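**Filali is looking for new teams for its cooking competition**

The people who make the cooking competition Filali have opened the applications for the next season, and this time they look for teams of 2, not for single cooks. You can apply with your sister, your neighbor, your old roommate or a colleague from work. The only rule about the pair is that both persons must be adults and that neither of them earns money from cooking at the moment.

For those who did not follow the last season: the teams cook in a closed studio in Jernosgate, and every episode has one long task and one short task. The short task lasts 49 minutes and the teams learn the main ingredient only when the clock is already running. Last time it was mostly vegetables and cheap cuts of meat, which I liked very much, as I could try the same dishes at home without spending too much.

The production company, Jillix, received 2,679 applications for the previous season. This is a big number, but many of them were not complete, so a careful application has already some advantage. You need to send the form, one short video and a list of dishes that you cook often. The video should be no longer than 4 minutes. It is better to speak in your normal voice and to show how you work together. Music and titles are not necessary, and the casting people ask you not to add them.

Please read the part about travel before you start. The filming takes place in February and both members of the team must be free for the whole month. Jillix pays for the hotel and for the train, but it does not pay for lost wages. Two readers of this newsletter wrote to me last year that they understood this too late, and they had to step back after the second interview. 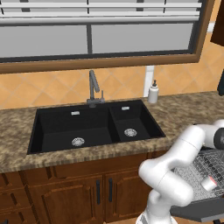

The interviews are held by video call, usually in the evening after 6 p.m. If you pass the first one, you are invited to cook one dish in front of the casting team. You bring your own ingredients and your own knives. Pans are provided.

The form is on the Clonik website, where you must first make a free account. Use one account for the team, because the two forms cannot be joined later. If you do not receive a confirmation by email, look in the spam folder before you send everything again.

If somebody from our list applies, please write to me. I would be glad to follow a team that I know a little.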